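Section 6. Setting Up the Avetach Bench Power Supply

Welcome back! If you have worked through the earlier sections, your supply is out of its carton, the feet are on, and the line cord is sitting somewhere within reach. Please don't plug it in just yet. We know it's tempting, but a few quiet minutes now will save you a blown fuse later.

CAUTION: The large capacitors inside the case can hold a charge after the cord is pulled. Never take the cover off, even with the power switch in the OFF position.

Before first power-up

1. Look at the small slide switch on the back panel and make sure it matches the voltage at your wall outlet. Use a flat screwdriver to move it if it doesn't.

2. Turn both front knobs (VOLTS and AMPS) all the way to the left. They stop gently, so there is no need to force them.

3. Leave the red and black output posts with nothing connected to them.

4. Plug in the cord and press the power switch. The green lamp comes on first, and the meter wakes up a moment later and settles near zero.

Note: A soft click from inside the case is the output relay closing. Lamisi Bonsu, who answers our support mail, hears from a good many owners who were startled by it. It is perfectly normal.
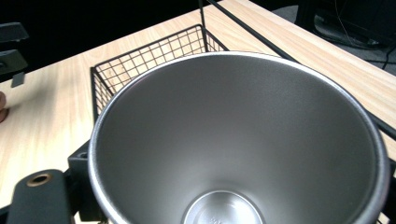
Stainless steel cup, seen from above.

Setting the current limit

The current limit is the best friend your circuit has, so please set it every time you start a new project — even a little one you expect to finish before lunch.

5. With the power off, join the red and black posts with the short jumper lead from the accessory bag.

6. Switch on and turn VOLTS up just a touch, until the red LIMIT lamp lights.

7. Turn AMPS slowly to the right until the meter shows the limit you want. For a first try with small parts, 62 mA is a comfortable place to begin.

8. Switch off and remove the jumper.

CAUTION: Don't use the jumper with any other power source. A battery has no limit knob, and the lead can get hot enough to burn you.

Now switch on again, with the posts open, and bring VOLTS up to the value your circuit calls for. Switch off once more before you connect your leads, red to positive and black to negative.

Note: If the LIMIT lamp comes on as soon as your circuit is connected, switch off and check for crossed leads first. If the meter shows code 1008, the fan is blocked. Clear the vents, wait 2 minutes, and start again from step 2.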